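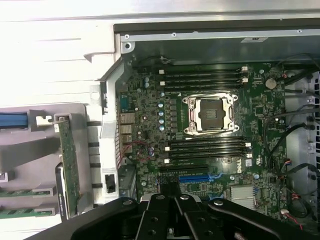

Plerside 22-piece screwdriver kit review

Posted 10/02/2022 by Sinan Oral

I bought the Plerside kit in August to replace a mixed drawer of drivers I had been using for computer repairs. It cost me $80 with shipping. I have used it most weeks for desktops, a few laptops, and one very stubborn kitchen radio.

The kit comes in a zippered case with one handle, a short extension, and 20 bits. The handle is rubber over metal and has a spinning cap on the end, so you can hold it down with a finger while you turn. Mine had a slight rattle in the cap when new. It still does.

Bits are held by a magnet. It is strong enough to carry a case screw sideways, but the tiny laptop screws sometimes slide off. My older Guren driver holds those better. The Guren handle is thinner, though, and my hand gets sore if I use it for a whole afternoon.

The small Phillips bits get the most work and show no rounding so far. The larger flat bit chipped at one corner. I was prying with it, so I don't count that against the kit. Plerside sells single bits for $2 each and the new one fit the same as the old.

The extension is the weak part. It wobbles enough that I had to start deep screws by hand before tightening them. If you often work on power supplies or tall coolers, get a long-shaft driver as well. I use one from Sani.

The case is fine. The zipper is smooth and the bits stay in their slots when it is carried upright. The size labels are printed in gray on black and are hard to read under a desk lamp. I went over mine with a white paint pen.

I would buy it again at this price for the handle and the small bits. If you only open a computer once a year, the cheaper Sonddale set will do the job.

Rating: 4 out of 5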